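Flamumia, our semester project
Fermín Pereyra, May 12, 2022

So my part of Flamumia ended up being the demonstrations, and I had way more fun with it than I expected! The plan was to teach a small arm to tidy a table by showing it how a person does it, with a gripper you hold in your own hand. We recorded 245 demos in all. My first 30 were pretty bad (I kept jerking my wrist at the end, and the arm would've happily learned that too), so I threw them out and started over.

What I liked best was picking the objects. Blocks get boring fast, and we wanted stuff people really leave lying around, so the computer mouse went in early.
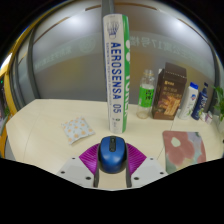

The mouse taught me to slow down. Come in too quick and you nudge it instead of closing on it, and then you're chasing it across the table like a hockey puck! Once I started lining up first and squeezing second, my demos got a lot cleaner, and Ollent (our training script, long story) quit complaining about them.

We did 50 test runs on the arm at the end. Round things still give it trouble, and it lets go a little early when it's setting something down. I'd like to redo the release part in October if we get the lab back, and I already have a list of new objects to try.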